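Plarasix Opens Trial Orders for Titach Counter Kit, Publishes Its Failures

July 18, 2025 is the date most vendors would pick for a launch party. Plarasix is using 18 July 2025 to open trial orders for Titach, a two-arm kit for snack counters, and to release the full log of a test that did not always go well.

The company ran 2,797 pick-and-place attempts in February at Urio, a convenience counter that agreed to have its name used only if the misses were printed too. They are. Wrapped bars gave little trouble. Soft food did, and 300 of the attempts ended with a person stepping in.

"I have sat through a lot of demos where the robot moves one box and everybody claps," said Jabari Makokha, who runs product testing at Plarasix. "A counter is a mess of shapes. If you sell hot food at noon with one clerk, I would not tell you to buy this yet. I would tell you to try it and keep the clerk."

Titach ships with 2 arms, parallel grippers and the Cluller order software. It does not cook, take cash or check ID. Plarasix makes no claim on labor savings, and says buyers should doubt any supplier who does after a single site.

Sandwiches remain the hard case. Grip one too lightly and it slides, too firmly and the filling moves.

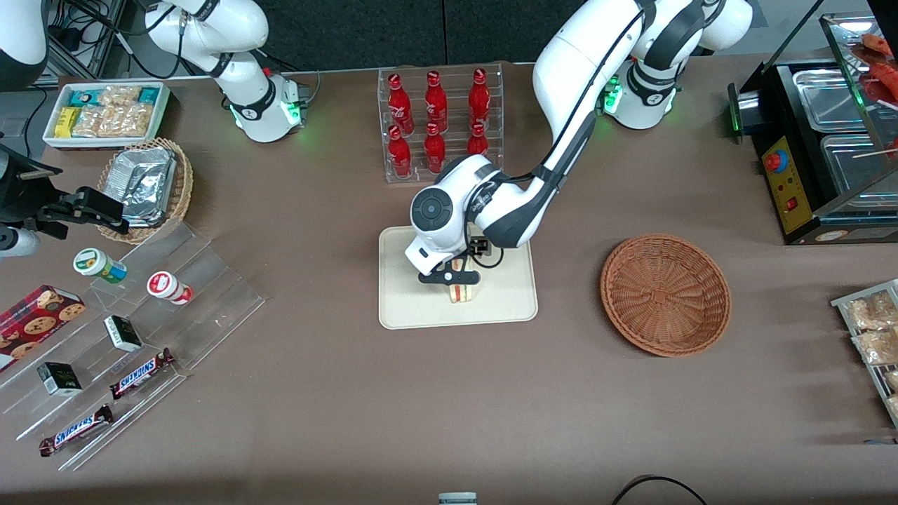 Plarasix has set a limit of 4 trial sites for the first round. Each gets the kit on loan, with installation included, and may send it back at any point without a fee. Sites must share their error logs, which the company will publish unedited. No purchase price has been set.

Trial requests go through the Titach page on the Plarasix website.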